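The Wollano Worktop Sealer

Hello, and welcome to the page for the thing I get asked about most. I'm Parviz Ansari and I started selling stone care out of my brother-in-law's unit, mainly because I couldn't find a sealer for my own kitchen that didn't leave it looking like a boiled sweet. Wollano is the one I settled on, and I've kept it in stock ever since!

It's a water-based sealer for granite, slate and most limestones. It soaks in, dries clear and keeps the natural colour of the stone (if you want that dark, wet look you're after Bretelia instead, further down the shop). Oil, red wine, turmeric, beetroot... I've thrown all of it at my test slab. Turmeric is still the worst, so do wipe that one up quickly. 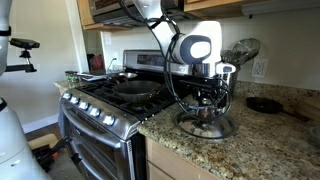
Speckled granite beside a stainless steel gas range.

To put it on you need a clean, dry top and two old cotton cloths. Wipe on a thin coat, leave it for 16 minutes, then buff off whatever is still sitting on the surface. Don't skip the buffing or you'll get smears, and they're a pain to shift. Second coat the same evening, then leave it overnight before you put anything back. I start mine after tea on a Thursday and it's ready for breakfast.

Polished granite drinks very little, so the small bottle is plenty for most kitchens. Honed stone is thirstier – get the big one.

Not for marble, please, or anything with a resin top.

Small bottle, 278 ml, code 76
Large bottle, 913 ml, code 77
Cloths sold separately

Orders placed before noon go out the same day.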